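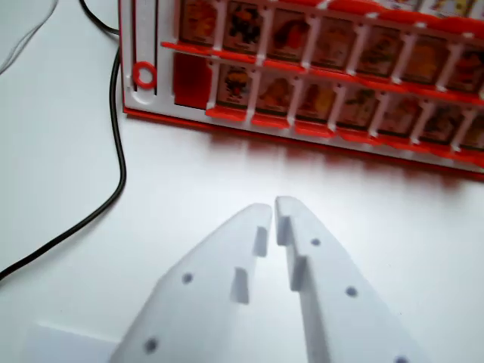 Why We Chose Question Games

Our group spent the spring term studying how families learn Spanish words at home, and we called the project Porkoteo, mostly since the name made all of us laugh. We wanted something a tired parent could play after supper without any studying first, and describing a face turned out to be a lovely way in: hair, hats, glasses, eyes, and plenty of yes and no.
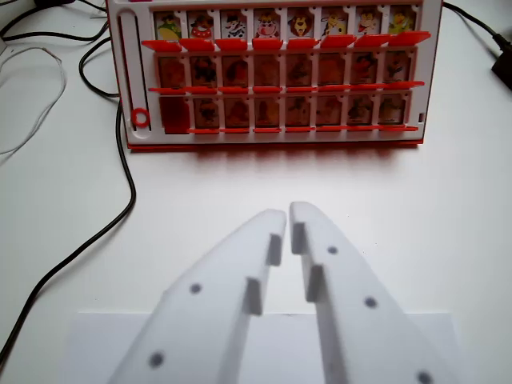 Figure 1. Face-guessing game, with character cards in rows of eight.

In May we visited the Cervantes evening class and handed out 300 short surveys, and we were so pleased (and a little overwhelmed!) to get more than 2 boxes of them back. Many parents wrote that their children corrected them, and that they rather enjoyed it.
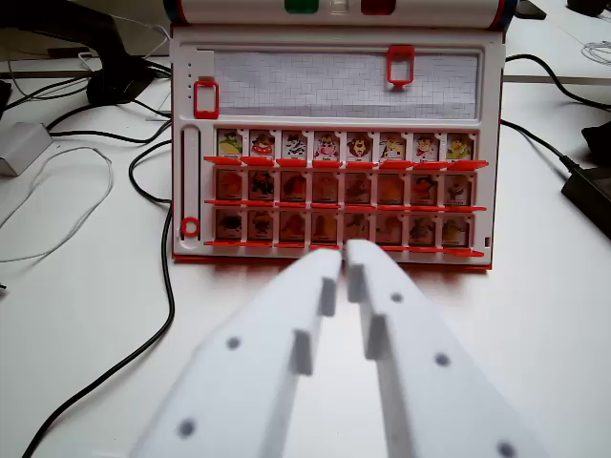
Those comments shaped our word list, which started at 1,320 entries and came down to 1,155 once we took out the repeats. We would still like to add a section on food, and perhaps one on the weather.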